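Gripper release fault on the Orkik two-arm cell: frequently asked questions

This page is for people who run or maintain an Orkik tableware cell with Nimard control software. It covers the fault reported in October, in which a gripper opened by itself after a restart. Ildikó Kocsis in the support group keeps the page up to date.

What is the fault?

If the cell is stopped while a gripper is holding something, and is then restarted, the gripper can open fully before the arm has moved. Whatever it was holding falls. The arm itself stays where it was.

The fault affects both arms. It has been seen with cups and bowls, and once with a plate.

Was anyone hurt?

No. In the first report, a ceramic bowl fell onto the edge of a tray and broke. Sang Trương was standing outside the cell with the front guard closed. A second bowl was dropped the next morning during an attempt to repeat the fault. It landed on the cloth and did not break.

Which cells are affected?

All Orkik two-arm cells running Nimard 3 are affected if the grippers are set to find their zero position at power-up. This is the factory setting. Single-arm cells are not affected. The six cells at the Skandutport site have all been checked and corrected.

The usual layout has one arm mounted on each side at the front, with the tableware and tray between them.
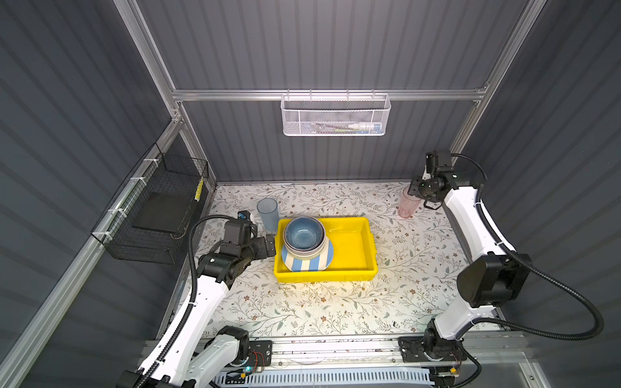

Two-arm cell with the yellow tray in the center and the grippers out over the cloth.

What causes it?

When the cell is stopped with the red button, power to the arms is cut and the brakes hold the joints. The grippers have no brakes. They stay closed through friction in the gear, and that is normally enough to hold a cup.

On restart, the software has to learn where the fingers are. With the factory setting it does this by driving them fully open until they reach the end of their travel. It does not check first whether something is between them. The check exists, but it ran after the zero search when it should have run before it. Csaba Gál found the wrong order in the startup log.

Can it happen during a normal run?

We have no report of it. We ran 200 pick-and-place cycles without a stop and saw no unexpected opening. We then ran 100 cycles with a stop and restart while the gripper was closed on a cup. The gripper opened every time.

How do I know if a gripper is about to open?

There is no warning sound. The status line reads "Zero search, left" or "Zero search, right" for a moment before the fingers move. If you see this and the gripper is holding something, press stop.

What should I do after a stop?

1. Leave the guard closed and look at both grippers. Do not press restart yet.

2. If both grippers are empty, restart as usual.

3. If a gripper is holding something, lock out the cell at the main switch. Open the guard, support the item with one hand, and turn the release knob on the gripper until the fingers let go.

4. Take the item out of the cell. Close the guard, remove the lock, and restart.

5. Watch the zero search finish on both sides before starting a job.

Keep your hands clear of the fingers while turning the knob. Wear cut-resistant gloves if the item is cracked or broken.

Do I need to move the arm by hand first?

Usually not. If the fingers are inside the tray and there is no room for your hand, call a maintenance technician. Do not release the joint brakes yourself. The arm will sag when the brakes are off.

Can an opening gripper damage the tray?

Yes. The fingers travel outward as they open, and if one is low and close to a tray wall it can push against it. The gripper stops when it senses the load, but a hard plastic rim may be marked or chipped by then. The tray can also shift, and the next pick will be off.

Check the finger positions in the wrist camera view before you restart. With the gripper open near the front of the tray, one finger can be over the cloth while the other reaches over the tray's front wall. From outside the guard this is hard to judge, especially with a bowl on a plate close by. If a finger is lower than the rim, treat the gripper as blocked and follow the lockout steps above. 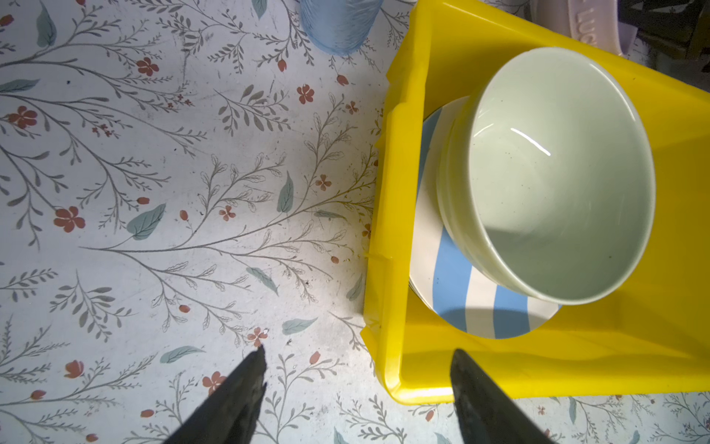 Is there a fix?

Yes. The corrected startup file puts the grip check before the zero search. If the check finds a load, the gripper stays closed and the screen asks the operator to clear it. Installing the file takes one restart, so empty both grippers first.

Krisztina Lakatos sends out the file on request. Cells serviced by Hettiarachchi will receive it at the next service visit unless the site asks for it sooner.

Can I just turn off the zero search?

You can, but we do not recommend it. Without a zero search the software uses the last finger position it saved. If the fingers were moved by hand during the stop, that position is wrong and the gripper may close too hard. We have had one cracked cup from this.

Do I have to report a drop if nothing broke?

Yes. Send the startup log and the time of the restart to Ilse Peeters, and say which arm it was. Save the log before you restart again. The cell keeps only the last three startups.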